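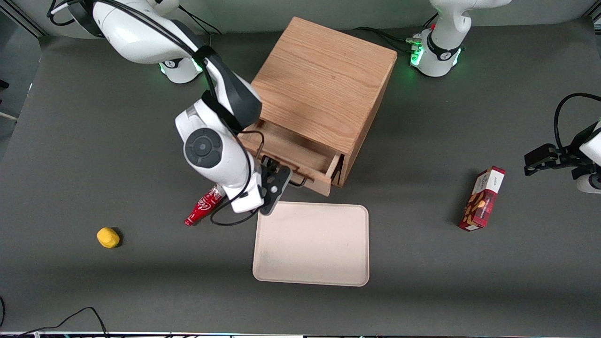

Dual-arm demonstration bench, right gripper at the cabinet drawer. Tray, bottle and snack box on the near side of the table.

Saletti Dual-Arm Bench DB-2
Demonstration and site visit information

Overview
The DB-2 is a tabletop workstation with two articulated arms on a shared work surface. It is supplied for handling trials on household and retail goods: drawers, trays, bottles, cartons and small soft items. Both arms are fitted with two-fingered grippers. The unit can be viewed in operation at the Saletti demonstration room in Staneseo before purchase or lease.

Arms and grippers
Each arm is mounted upright on the table by its own cylindrical base. A green light ring at the base shows that the arm is enabled. The arms can be run singly, in turn, or together. In coordinated mode, one arm holds or opens while the other places.

The gripper fingers are parallel-closing and can be changed with a hex key. The standard finger set is suited to small handles, bottle necks and carton edges. A soft finger set (Bunnag pattern) is available to order and is kept at Staneseo for visitors who ask for it.

Cables run outside the arms. Slack at the wrist is set at installation and should be checked after any change of gripper.

Work surface
Matte dark grey top. The finish keeps glare down under overhead lighting. No fixtures are required for the standard tasks; objects are set out by hand and may lie in any orientation within reach.

Standard demonstration
A session lasts 60 minutes and covers 4 tasks:

Drawer. The arm takes the handle of a small oak cabinet, pulls the drawer open, and closes it again after an item has been put inside.
Tray loading. Items from the table are moved to a shallow plastic tray with a raised rim.
Bottle. A bottle lying on its side is picked up and stood upright.
Carton handover. A snack box is passed from one gripper to the other.

Starting positions are changed between runs. Visitors may set the objects out themselves with the arms stopped. A failed grasp is left to the control software to retry; the operator steps in only on a fault or at a visitor's request.

Bringing your own parts
Visitors may bring up to 2 items of their own. Items should fit between the fingers on at least one side and should not contain open liquid, powder or glass. Send dimensions and weight with the booking. Trials on visitor items are run at reduced speed and are not recorded unless agreed in writing.

Viewing conditions
The operator's station is at the front of the table. Visitors stand behind the floor line while the arms are enabled. Loose scarves and lanyards are to be removed. Photography is permitted except of the control screen.

Open day
The June open day will run the standard demonstration on a repeating schedule, without trials on visitor items. Booking is not required for the open day. A second bench, set up by Vonddale for packing work, will be shown in the adjoining room.

Ordering
Bench with two arms, two grippers and standard fingers: order code 981
Soft finger set: quoted separately
Oak cabinet and tray: included with the demonstration kit only

Lead times and lease terms are given on the quotation.

Page revised 2020-12-03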